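Marker, Ink and Dye Stains on Washable Fabrics

Filed under: Laundry and Fabric Care

Most marker stains that become permanent do so in the dryer. The ink itself can usually be reduced or removed if the fabric has not been heated. Before starting, find out which of the three common ink types you have, and read the care label for fiber content.

Ink types

Dry-erase ink is pigment in an alcohol carrier with a release agent added. The release agent lets it wipe off a hard, glossy board. It does very little on cloth, where the pigment settles between the fibers. Treat dry-erase as a solvent stain, never as a washable one.

Permanent marker uses dye in a similar carrier. The dye bonds with the fiber and comes out slowly, in stages, and sometimes leaves a ghost.

Washable marker is water-based. Cold water and liquid detergent remove most of it in one wash. Do not use alcohol on it first; some washable dyes spread under alcohol.

If the barrel is not at hand and you do not know the type, test with a damp white cotton swab. Color on the swab means water-based. No color means go to alcohol.

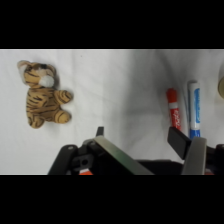

Janelle Bautista wrote in to say that step order matters more than the product. She had rinsed a sheet in warm water before using alcohol, and the red spread into a pink ring the width of her hand. Her second sheet, treated dry with alcohol first, came clean in two passes.

Her result agrees with ours. Water in the fibers dilutes the alcohol and carries loosened pigment sideways. Start with dry fabric.

Supplies

Rubbing alcohol, 80 percent or stronger
White paper towels or white cotton rags (printed towels can transfer)
Cotton swabs
Liquid laundry detergent without softener
Oxygen bleach powder
A shallow tray or an old dinner plate

Procedure for cotton and cotton blends

1. Test the alcohol on an inside seam. Wait 10 minutes. If the fabric color lifts or dulls, stop.

2. Lay the fabric stain side down on a pad of folded paper towels. The ink should move down and out into the pad, the same way it came in.

3. Wet the back of the stain with alcohol using a swab. Work from the outer edge toward the center. Press, lift, move to a clean part of the pad. Do not rub.

4. Change the pad when it stops picking up color. A mark the length of a finger may use up six or seven towels. Red and green usually take more than black on our test cloths.

5. When no more color transfers, let the alcohol evaporate near an open window. Keep it away from pilot lights and irons. This step is skipped often and should not be.

6. Work a small amount of liquid detergent into the area with your fingers. Leave it 20 minutes, then rinse in cold water from the back.

7. Wash cold. Inspect in daylight. Air dry. If any color remains, repeat from step 2 once the fabric is fully dry.

White cotton only: a faint ring left after two rounds can be soaked overnight in oxygen bleach at the package rate. Chlorine bleach turns some red dyes orange or brown and makes them harder to remove afterward, so keep it out of the process.

Polyester and fleece

Polyester releases ink faster than cotton but scratches up into pills if it is scrubbed. Use the same procedure with less pressure. Fleece and plush pile need the alcohol applied with a cloth wrapped around one finger, stroking along the pile in one direction. Blot between strokes. Do not soak the backing of a stuffed item; the fill holds liquid and can carry dye back up to the surface as it dries.

Acetate and triacetate linings must not be treated with alcohol or acetone. Both can be damaged. Take these to a cleaner and say what the stain is.

Wool and silk are outside the scope of this page.

Hard surfaces near the laundry
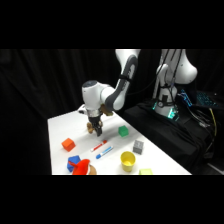
Do the blotting on a surface that tolerates solvent. Glass, glazed tile and stainless steel are safe. Melamine and most laminates are fine with a quick wipe but can haze under a wet pad left for 30 minutes. Painted shelves and varnished wood will soften. A dinner plate under the pad avoids the question.

Ink that has passed through onto a laminate counter comes off with alcohol on a rag, followed by dish soap and water. Baking soda paste works on the last trace, but it is mildly abrasive and will dull a gloss finish if used every week.

Product notes

We ran two ready-made removers against plain alcohol in November, on squares cut from one old cotton sheet. Linov spray did as well as alcohol on black and slightly worse on red. Its scent stayed through one wash. Estix gel holds its position on a vertical surface, useful for upholstery and car seats, but it leaves a residue that has to be rinsed out twice. Neither justified the price for flat cotton. The Panganiban stain bar is a soap and did nothing to dry-erase ink. It is good on collars.

Hair spray appears in many older tip lists. It worked when formulas were mostly alcohol. Current ones contain more polymer and leave a stiff patch that then needs its own treatment.

Storage

Cap markers until the cap clicks. Store dry-erase markers flat; stored tip up, they write faint, and tip down, they flood on first use. Check pockets before every wash. An uncapped marker in a dryer will mark the drum, and the drum will mark the next load. To clean it, unplug the dryer, wipe the drum with alcohol on a rag, leave the door open until the smell is gone, then run a load of damp rags before anything you care about.

See also: Ballpoint on Leather; Grass Stains; Removing Softener Buildup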